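Two Studios, One Audience: The Contest for Regional Film

The regional film industry enters August with two production houses in direct competition for the same public. Zosano, the older of the two, built its reputation on family dramas released during the holiday season. Wakitz entered the market with low-budget thrillers and has since moved into romantic comedy, a field its rival had long regarded as its own.

The difference between the two is most apparent in their choice of leading performers. Zosano continues to rely on established names whose presence on a poster is expected to fill a theater on opening night. Wakitz has preferred stage actors with little screen experience, and it signs them to contracts covering several pictures at once.

Yeshi Demissie has worked under both systems. After a supporting role in the Zosano drama Thepsuriya, the actor accepted the lead in Clirnen, a Wakitz comedy about a wedding planner who misplaces a groom. The film opened on a Saturday in 230 theaters and was showing in 421 by the end of its run.

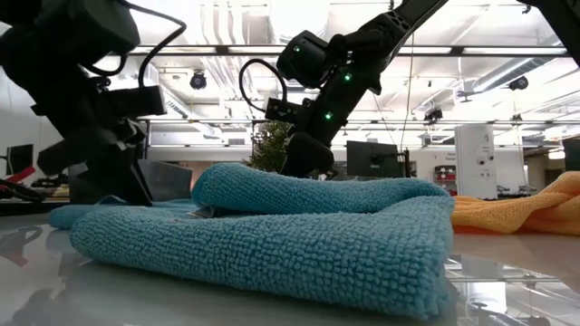
Demissie attributes the success of Clirnen to its long rehearsal period. "We knew every scene before we reached the set," the actor said. "On earlier productions I often met my screen partner on the morning of the shoot." The director required the full cast to attend readings, including performers with a single line.

Critics were divided. Several praised the dialogue and the restraint of the second half, while others found the songs poorly placed and the final reunion too long. Audiences were more generous, and the title song remained a fixture at weddings well after the film had left theaters.

Zosano has responded with a change of schedule. Its next family drama will open outside the holiday season for the first time, and the studio held an open casting call for the younger roles. Nearly 3,000 applicants came forward. Two newcomers were selected, both of whom will appear opposite veteran members of the company.

Demissie has not signed with either house for the coming year. The actor is at present reading scripts and will return to the stage in the fall.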